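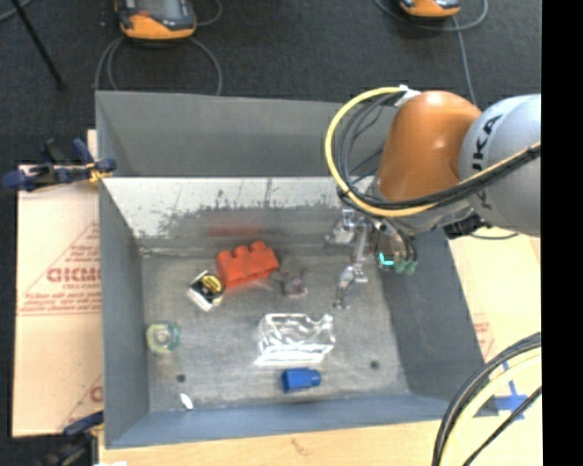

An orange and grey robot arm reaching into a metal bin.

The seat that changed hands twice in one night

A council by-election in Hurkumeck was settled on the third count. Eight months on, the two main candidates still disagree about what the result meant

Apr 29, 2025

The first count at Clondgate sports hall finished shortly before midnight and had Arsalan Gilani ahead. The second had Naheed Khattak ahead by two votes. The third, which ended at ten past three in the morning, gave Khattak 813 votes and Gilani 786, and that is the result on the council's website.

Between the first count and the third, a bundle of ballot papers had been found in the wrong tray. They were Khattak votes, correctly marked and correctly banded, and they had been sitting with Gilani's. The returning officer showed the bundle to both agents, had it counted in front of them, and ordered everything to be done again from the beginning.

"I didn't argue," says Gilani. "I looked at the papers. They were hers."

He is sitting in the back room of his brother's carpet shop, where he ran his campaign and where the leftover leaflets are still stacked under a desk. He is 51 and has lived in Hurkumeck for most of his life. He had been told by his own party that the ward was safe. It had voted the same way at every election since the boundaries were redrawn, and the councillor whose resignation caused the by-election had never needed a recount.

Hurkumeck lies on the north side of the River Lei, across the bridge from the rest of Clondgate. It has a primary school, two parades of shops, a bus depot and a good many streets of terraced houses. People there say they are going "over" when they mean the town centre. The ward elects one member to a council that, last August, was split almost evenly. Whoever won would decide who ran it.

That brought in visitors. Members of Parliament came and had their picture taken on the bridge. Party workers arrived from towns an hour away with lists of addresses that were often out of date. Khattak remembers opening her front door to a canvasser from her own side, who asked whether she had thought about how she might vote.

"I said I was leaning towards Khattak," she says. "He wrote it down."

The bus question

The issue on most doorsteps was the 94. It is the only bus that crosses the bridge after seven in the evening, and the council had proposed to stop paying for it. The subsidy was small by the standards of the transport budget, but it was in a column headed "discretionary", and everything in that column was up for review.

Gilani's party had written the proposal. He says he told the group leader it would cost them the seat and was promised that the decision would be put off until after the vote. It was put off, and the agenda for the later meeting was published with the item still on it nine days before polling.

"It was a public document, so somebody was bound to read it," he says. "They could have moved it back another month. I asked for that in writing."

Khattak's campaign had the page photocopied by the following morning. She had joined her party only two years earlier, after running the school's parents' association, and had never stood for anything else. Her agent, Junaid Mirani, had fought several elections in other parts of Clondgate and lost nearly all of them. He threw out the leaflet they had planned, which was on housing, and replaced it with a copy of the agenda item and the timetable of the 94. There were four lines of text below it and a telephone number.

"It looked terrible," Mirani says. "The timetable came out grey. But people kept it, because it had the bus times on it."

Gilani's answer came out three days later. It said he would vote against the cut. Khattak's supporters pointed out that his party would be voting for it. Both statements were true, and both were repeated on doorsteps up to the close of polls.

The third candidate

There was also Shamim Soomro, who stood as an independent and got 93 votes. She is a retired pharmacist and had one policy, the reopening of the footpath along the Lei behind the bus depot. It was closed after a section of the bank slipped and has been fenced off for six years.

In the weeks after the count she was blamed by both sides. Gilani's party said that her voters were older residents who would otherwise have come to them, and that she had let Khattak in. Some of Khattak's own workers said the opposite, that the contest should never have been so close and that Soomro had nearly handed it to Gilani.

Soomro did her own research. She knew many of the people who had voted for her and she asked them.

"A lot of them wouldn't have gone out at all," she says. "Two or three said they'd have voted for Arsalan. A few said Naheed. One man told me he had voted for me by mistake, but he wasn't sorry."

She spent very little. Her posters were done on a home printer and taped inside the windows of friends. She did not attend the count and learned the result from the radio at breakfast. The footpath is still shut, though the council has now asked for an engineer's report, the first since the fence went up.

At the count

A local by-election count is usually a dull thing to watch. The verification comes first, when the papers in each box are checked against the number issued at the polling station. Then the papers are sorted by candidate and banded into bundles, and the bundles are added up. The candidates' agents walk up and down on the other side of the tables. They may look but may not touch.

Mirani's habit is to write down the bundles as they are placed in the trays. When the first figures were read out to the agents, his own were different. He asked for a recount, which he would have done in any case given the margin, and he asked for the bundles to be looked through one by one.

The second count found the mistake but introduced another. A part-bundle had been counted as a full one, and it was this that produced the lead of two. By then it was past one o'clock. The counting staff had been at work since the polls closed, and several had also worked at polling stations during the day. The returning officer gave them twenty minutes' break and had tea brought in.

Asif Durrani was one of those at the tables. He works in the council's licensing department and has counted at most elections since he joined. He does not know whose mistake the bundle was and says he has never tried to find out.

"You get into a rhythm, and you stop seeing the names," he says. "That's how you go fast and it's also how you go wrong. By the third count we were all going very slowly."

The council reviewed the night's work and published a short report in November. It recommended coloured cover slips for each candidate's bundles, and a rule that anybody who has worked a full day at a polling station should not count that evening. The first has been adopted. The second has been referred to the human resources department, where Durrani understands it to be a question of money. The fee for counting is useful and some staff would be sorry to lose it.

After the result

Khattak took her seat in September and control of the council passed to her party. The 94 was kept. It now runs once an hour after seven, where before it ran every forty minutes, a change made by the operator, Pisance, which said that passenger numbers did not support the old timetable.

She finds this difficult to explain to people. "They say, you promised to save the bus. I say, it's there, look, it's coming. And they say, yes, in fifty minutes."

She has also had to vote for things she would rather not have done. In the February budget her party raised the charge for garden waste and cut the hours at two libraries, one of them in the town centre and used by many people from her ward. She spoke against the library cut in the group meeting, lost, and voted with the rest. Gilani wrote a letter to the local paper about it. She thought the letter was fair.

He says he feels no bitterness about the night itself and a certain amount about the nine days before it. He has left the party's local executive but not the party. The group leader who wrote the bus proposal has since stepped down, and there have been approaches to Gilani about standing again when the whole council is up for election next year. He has not said yes. His wife, he says, has said no.

Mirani will be Khattak's agent again if she wants him. He expects a harder fight next time, with no agenda item to photocopy and a record to defend, and he does not think the visitors will come back with every other ward voting on the same day. He has started on the electoral register already, going street by street and crossing out people who have moved.

Soomro intends to stand. She has ordered proper posters.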